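Speaker notes: House rules for a bench with a robot arm on it
Trerker meetup, ten-minute slot

Open with the number. Our first draft of the bench standard at Minau ran to 848 lines. Pause for the groan. The arm had read none of it, and neither had we.

The current one has 6 rules and fits on a card. Say that slowly, it took us until July.

Rule one: lay the bench out the same way every time. Cloth clipped down along the far edge, rack on the left, powder out in the open where the arm can get at it without reaching over the glass.

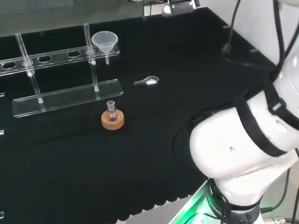
Rule two: people stay out of reach while the arm is live. "I was only fixing the funnel" is the most common sentence in our incident log. Read one entry aloud if the room is friendly. Skip the one from Asamoah, they may be in the audience.

Rule three: cables get checked before the first run of the day. By a person, with eyes.

Rule four: nothing goes on the bench that the task doesn't need. Coffee is not a reagent. Ask for a show of hands here.
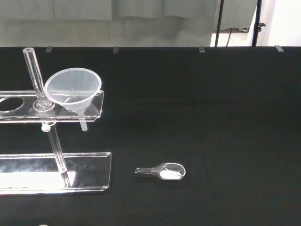
Page last changed: February 5, 2022

Rule five: log the failed runs too. The Ditix template has a box for this and we left it blank for about 100 runs, which made us look like geniuses.

Rule six: whoever changes a rule reprints the card. There were 5 versions taped to one cabinet at the low point.

If time is short, drop rule three and take questions. Somebody will ask whether the standard is certified. It's laminated.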